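Tallstead Community Help
Two-Arm Systems > Faults and Safety

Force stop on right arm when pressing a tray into a lined bin

Posted by Arūnas Krūmiņa, Thursday, 14 replies hidden by filter

Our laboratory operates a two-arm Ulow unit on a table-clearing routine. Cups, cans and lids are cleared without difficulty. The fault occurs only with rigid plastic trays. The unit carries the tray to the bin, lowers it on edge, and continues to press downward after the tray has met resistance. The right arm then enters a force stop and the left arm holds position. The log records a contact force of 70 N at the right wrist, which is the limit set at installation.

The fault has been recorded on several shifts and with two sizes of tray. Clearing the stop from the pendant releases the brakes, and on one occasion the right arm sprang upward and pulled the liner partly out of the bin. No person was harmed, but an operator was standing closer than our site rules permit.
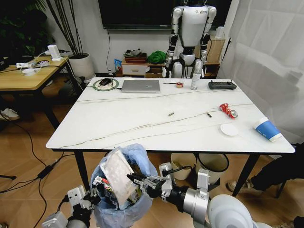

Tray upright in the lined bin, both grippers at the tray.

I would be grateful for advice on two points. First, may the force limit be raised for this step only? Second, what is the correct order for recovering the arms while both are in contact with the same object? The manual covers a single arm only.

Posted by Jaunzems Service Desk

The force limit should not be raised. It protects persons near the unit as well as the wrist joint, and a higher value would only allow the arm to store more load before it stops.

For recovery, please proceed as follows. Keep all persons outside the marked area. Leave both arms stopped and select low-speed manual mode. Open the left gripper first and withdraw it clear of the tray. Move the right arm upward in small steps until the wrist reading falls below 14 N, then open the right gripper. Do not use the general reset while either gripper is loaded. The upward movement you describe is consistent with a reset made under load and should be entered in your incident record.

The placing step should also be changed. Set the downward move to end on contact and release the tray at that point. If the tray remains above the rim, the routine should call an operator.

Posted by zusetti_user

We had this as well. A bigger bin solved it for us. Ours has done about 3,000 cycles since then.

Posted by Arūnas Krūmiņa

Thank you both. The recovery order has been posted beside the pendant. We have applied the contact setting and will run 200 cycles before the routine is returned to normal use. The larger bin is under review, as it would have to fit within the present reach limits.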